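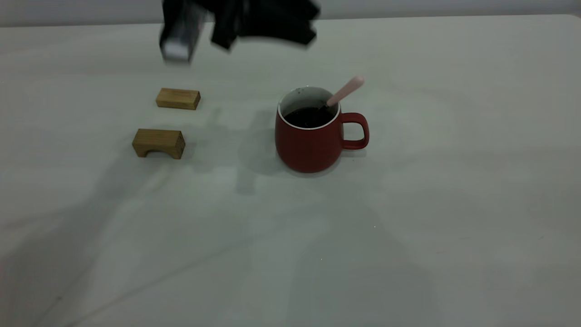
Late release is the name I use for a gripper fault where the fingers are told to open and don't do it until the arm has already started leaving. I've spent more time on it than I'd like, mostly on a Flaro arm with a Trollico two-finger hand, so this entry leans that way (sorry, Kuipers people, your turn will come). The part rides up a little, drops from wherever it happens to be, and lands crooked or rolls off. With small wooden blocks like the bar and the little arch on my table it's a nuisance. Put a red mug full of something dark, spoon and all, a mug's width away from them and it becomes a safety matter, with liquid and electronics sharing a tabletop!

Causes

The usual one is a sticky finger slide. Dust gets in, the grease thickens, and opening takes longer than the controller expects. The second is a program that waits a fixed time after the open command and never checks the finger position. Ours at Wendby had both at once, which is why it took us most of September to pin down. In one batch of 39 picks we logged 9 late releases, and 2 of those sent a block clean off the table.

What helped

We cleaned the slides, then made the arm wait for the "open" signal before lifting. That added about 26 milliseconds per cycle, and I've never missed them. I'd also slow the first bit of the lift, especially with cups nearby. If the signal never comes, stop the arm and leave it stopped until a person has looked at it. Please don't let it retry by itself, we tried that and I mopped for a while.

Last edited 23 November 2019

Home | Faults | Grippers | Safety | Glossary

We use cookies to remember your settings. Accept

Contact | Back to top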